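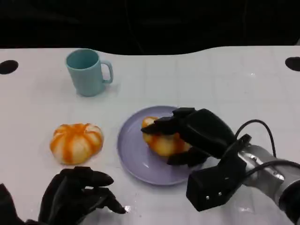

Figure 1. Mug and toy pumpkin bun on a white tabletop.

3. Results of the ballot study

Luminița Onu

The Tresport pay offer was put to 1000 members at the Clemevow and Zendora depots in July. Of these, 926 returned a valid paper. Turnout was higher at Zendora, where voting took place during paid breaks.

The offer covered basic pay, shift allowance and sick pay. Overtime rates were left to local talks -- the Roy depot had already settled its own. Members on fixed-term contracts could vote but were not counted separately, so their view of the sick pay clause cannot be drawn from the returns.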